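Flakau rules revision moves to open playtest in September

The second edition of Flakau, the tabletop roleplaying game of river trade and inherited debt, will enter open playtest in September, publisher Gebretsadik has confirmed. The playtest packet covers character creation, the revised conflict rules and one complete scenario. It will be available as a free download and will stay open for 6 weeks.

The first edition used a pool of six-sided dice with a variable target number. The revision keeps the pool but fixes the target at five, and moves all difficulty adjustment to the number of successes required. Lead designer Matvii Zhuravel said the old method produced results that game masters found hard to estimate at the table, particularly once a pool passed eight dice.

"Changing the target and the pool size at the same time meant two moving parts in every roll," Zhuravel said. "Most groups had already dropped one of them."

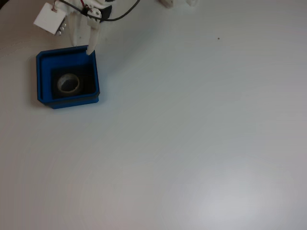 Will first edition characters work in the playtest?

They can be converted with a two-page worksheet included in the packet, except for characters with the Ledger trait, which has been removed and has no direct replacement.

Debt is now tracked as a single score shared by the whole party. In the first edition each player kept a separate record, and the totals were compared at the end of a session to determine who could call in a favor. The shared score rises when any character accepts help from a trading house and falls when the party completes an obligation. At fixed points on the track the game master draws from a table of 300 complications, up from the 120 printed in the original book.

The setting is also being adjusted. The opening date moves forward to 1655 in the game's own calendar, after the fall of the port of Vudavham, which the first edition left as an unresolved event. Setting editor Ans Van Rooij said the change was made so that new players would not need the three supplements that dealt with the siege. Those supplements remain on sale in digital form and will not be revised.

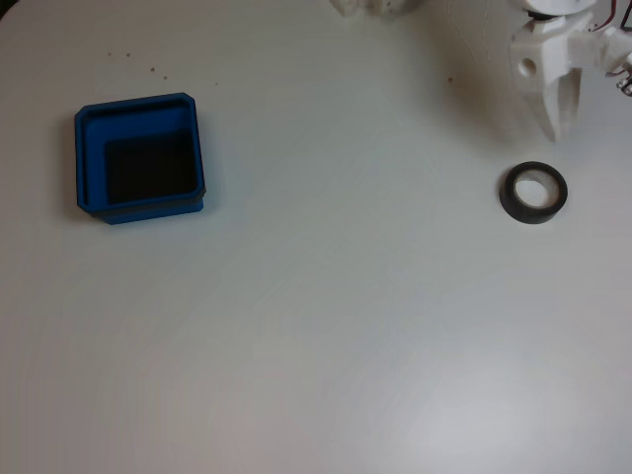
A blue container and a roll of black tape on a white tabletop.

The included scenario, Adia, is set on a barge of the same name and is written for three to five players. It runs in two sessions of three hours each, according to the packet outline. The first session covers loading, departure and a customs inspection. The second is a negotiation that uses the new conflict rules in full, with no combat required - although the packet supplies statistics for a boarding crew if a group wants them.

Combat itself has been shortened. Initiative is no longer rolled; sides alternate, and the side with the higher shared debt acts second in the opening round. Wounds are recorded as conditions with a written effect, and the hit location chart has been moved to an appendix as an optional rule.
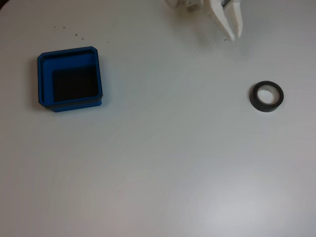
Component requirements for the new edition are lower than before. The first edition boxed set shipped with a river map, cardboard barge tokens and a deck of cargo cards, and several subsystems assumed that all of them were in use. In the playtest rules cargo is drawn blind from any open container; a low, square blue one with thick walls, set toward one side of a bare white table, meets the requirement and leaves the remaining surface free for maps. Cargo cards can be printed from the packet or replaced with slips of paper. The river map is now optional and is used only for journeys of more than four stages.

Feedback will be collected through a form linked from the last page of the download. Gebretsadik is asking for one form per group, filed after the second session, with the party's final debt score and the number of conditions taken. Separate comments on layout and wording are not being collected at this stage.

The finished core book is planned at 400 pages in hardcover, with a digital edition released at the same time. No price has been set. Van Rooij will answer rules questions on the publisher's forum every Friday while the playtest is open.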